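Textiles for Everyday Life
Unit 4 handout: Denim, from yarn to laundry pile

Bring this to the Workneh workroom along with one pair of old jeans. Any color, any condition. The more washed they are the better, because worn denim tells you so much more than new denim does!

Start with the weave

Denim is a twill. In a plain weave the crosswise yarn (the weft) goes over one, under one, all the way across. In a twill it steps over by one yarn on each row, and those steps line up into the slanted ridges you can see on nearly any pair of jeans. Run a fingernail across the ridges, then along them. Feel the difference? I still love that moment after years of teaching this unit.

In classic denim the lengthwise yarns (the warp) are dyed and the weft is left white. A warp-faced twill puts most of the dyed yarn on the outside, so the back of the cloth looks paler. Turn up a cuff and check.

Why it fades the way it does

Indigo sits mostly on the outside of the yarn and leaves the core light. Rub the surface and the pale core starts to show. Bleach and heavy washing speed this up, and they rarely work evenly – creases and seams take the treatment differently from flat areas, which is how one leg can carry both deep color and big washed-out patches.
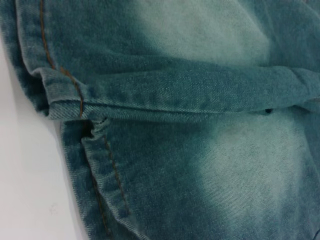

Folded edges are my favorite place to look. Along a fold the cloth takes all the rubbing, so the ridges stand out and the fibers begin to fray and whiten. Fold your jeans the same way every week for a year and you may well find a pale line there.

Now the seams. Orange or copper-colored topstitching is the traditional choice, and it makes a terrific teaching aid, as you can follow one line of thread and see where the fabric puckers underneath it. Many side seams get no topstitching below the hip, or none at all. Check yours!

Folding exercise

Lay the jeans flat, one leg on top of the other. Smooth out from the seam with your palm. Fold the hem up toward the waist, then fold again – in thirds if they're going on a shelf, in half if they're going in a drawer. Thick seams stacked on top of each other make a lumpy pile, so shift the second fold a little.

For next time

Read the Kirisetti chapter on dyes, pages on indigo only. Wash your sample at 60 degrees Fahrenheit, inside out, and bring it back dry with your notes on any change in color. Grada swatch cards are in the top drawer if you need something to compare against.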